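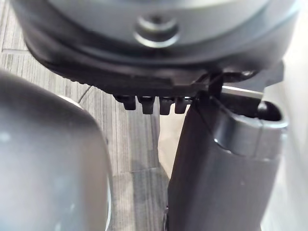 Saskia Tawhiri has lived in the same little house in Motdale for 19 years, and she'll tell you cheerfully that the bedroom was the last room she learned to keep. Mornings she was always out the door, evenings she was too tired to care, and the clothes — well, the clothes went wherever she happened to be standing!

Then in August her friend Trudy Ormsby came to stay, and the two of them hit on a habit that stuck. The bed gets made first, before coffee, and whatever is still lying around goes on top of it, where you simply can't climb in at night without dealing with it. 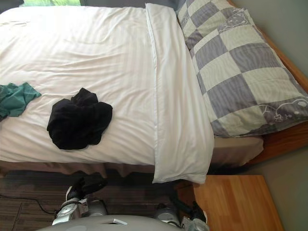

The white duvet smoothed, the bear pillow in its place, and two pieces still to put away.

"It takes me 5 minutes," Saskia says, "unless I sit down."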